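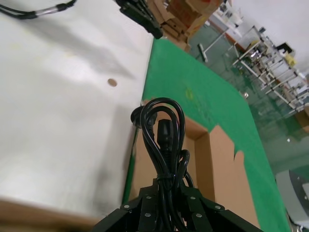
My old teacher told me I was tone deaf and I believed her for thirty years, and then last June I sang the low part of a round with twenty-two strangers and didn't fall off it once! One of our singers wrote that on a feedback card, unsigned, and we've kept it pinned up by the kettle ever since.

Print this page | E-mail this page

About Treloar Singing School

Treloar is a small singing school for grown-ups who think they can't sing (and for plenty who know they can, and want company). We started with one evening group of 23 people, a borrowed piano with a sticky middle D, and a stack of photocopied rounds. Now we run 9 groups through the week, mornings and evenings, and the piano is our own.

There's no audition. You come in, find a chair, and we warm up together – humming, sighing, a bit of silly lip buzzing – and then we learn something by ear. Most of our songs are taught that way, line by line, so you don't need to read music. If you'd like to learn, the Gravura class does exactly that, starting from what the dots mean and working up to simple four-part songs. It runs for ten weeks and people get very fond of their pencils.

Drullero is our louder group! They sing work songs, sea songs and anything with a good stomp in it, and they finish at 9 in the evening, or a little after if the last chorus is going well.

We teach in the old Stekatness schoolhouse, upstairs in the long room with the tall windows. It's drafty in winter, so bring a sweater, but the sound in there is lovely. The song library is on the landing. It holds 1,076 songs at last count, filed by first line, and members can borrow up to three at a time.

Our summer concert had 103 singers on the stairs and in the yard, all groups together, and we're already picking songs for the next one. First visits are free. Come ten minutes early and we'll show you where the mugs are.

Shares: 23 | Comments: 9

Related
What to expect at your first session
Gravura: reading music from scratch
Five rounds to sing in the car
Finding us in Stekatness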